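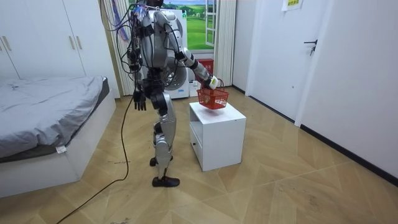 The red basket at the white bedside cabinet in the Whitfield bedroom.

Korness has added a small bedroom to its tidying trials at Whitfield, the firm said on Mon 1 February. The room has a bed, a low cabinet with a drawer and open compartment, and a light wood-grain floor. Small items are kept in red plastic containers. The layout stays in use until August, with 62 sessions planned — the kitchen at Himby is unaffected.
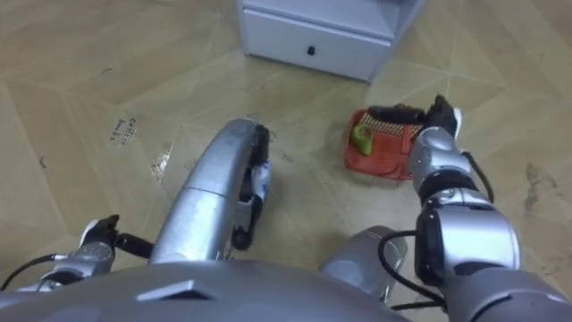

A red tray on the floor, with a small green object on its left part.

Results will be published by room.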